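Dundmont Opens Public Beta of Toft, a Phone App That Keeps Your Store and Club Cards in One Place

PULTANCE, Oct 25, 2020 – Dundmont, the small software company behind the Pokness shopping list, is very happy to announce that its new loyalty card app, Toft, is now open to anyone who would like to try it. The beta is free to download for Android phones, and we would love to have you along.

Toft started with a fat wallet. Our founder, Ludmila Procházka, was carrying so many plastic cards for bakeries, pharmacies, gyms and grocery stores that the wallet would no longer close, and over a long weekend she wrote a little program that showed the barcodes on her phone. Friends asked for a copy, then their friends did, and by April we had a closed test running with 567 people, most of them right here in Pultance. They have been patient and funny and wonderfully picky, and between them they have saved 2135 cards.

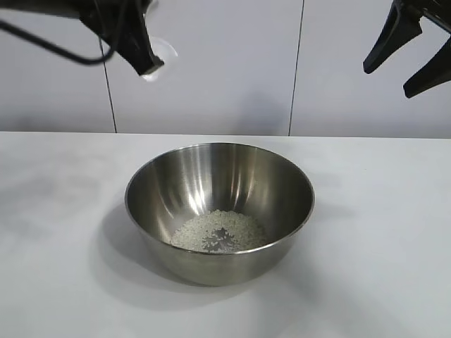

A little uncooked rice in a stainless steel bowl.

"I wanted something my mother could use at the checkout without putting on her reading glasses," said Procházka. "You open it, you tap the store, and the code fills the screen. We spent far longer on that one screen than on anything else, and I would happily spend that time again!"

The public beta lets you save up to 65 cards, either by scanning them with the phone's camera or by typing in the number. Cards you use often move to the top of the list by themselves, although you can pin a favorite there if you would rather keep things in your own order. Everything is stored on the phone, so the app works in basements and big stores where the signal tends to drop away.

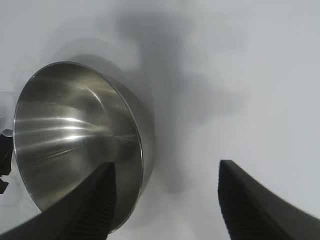 People who already use Pokness will find that the two apps get along nicely. When you open a shopping list for a particular store, the matching card waits at the bottom of the list, ready for when you reach the register. You do not need Pokness to use Toft, of course, and you do not need an account for either one.

As with any beta, there are rough spots. Some older scanners have trouble reading a code from a dim screen, and moving your cards to a new phone still takes more steps than we would like. A backup feature is next on our list. If something goes wrong, please tap "Tell us" in the menu and write as much or as little as you want – the notes come straight to the people who build the app, and we read them over our morning coffee.

The beta will stay open for at least 30 days. Cards saved during that time will carry over to the finished version.

About Dundmont
Dundmont makes simple phone apps for everyday errands. The company is based in Pultance.

Press contact
Ludmila Procházka, Dundmont, Pultance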